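Housekeeping Notes > Linen > June Issue

Laying a colored cloth over a white base on a round table

Members at the Sullard hall have asked for a standard method for the two-layer setting, which pairs a white base sheet with a smaller blue cloth on top. The method below was adopted on 18th June and replaces the Dralelen sheet used until now.

Spread the base first. Its overhang should be even all the way round, measured at four points on the rim. Smooth from the center outward with the flat of the hand. Shallow wrinkles are acceptable at this stage – the weight of the tableware takes out most of them. Long creases from storage are not, and should be steamed before the top layer goes on.

The top cloth is folded to a wedge with the narrow tip toward the center of the table. Hold it at the wide end and draw it back slowly. Pulling from a single point gathers the fabric into a ridge, so release it, flatten the ridge and take a new hold.
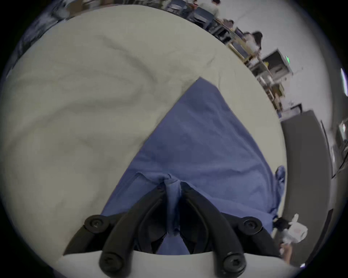 Corners that reach the rim tend to crumple and should be opened out last. Allow more than 3 minutes per table for the first few attempts.

Cloths go back to the Imimine cupboard folded in 2, blue and white on separate shelves.

Comments (2)

vu_linens: We do this at Vũ with a 73-inch base. Same method, but we steam after laying.

tablesetter: Does the tip have to reach the exact center? Ours always stops short.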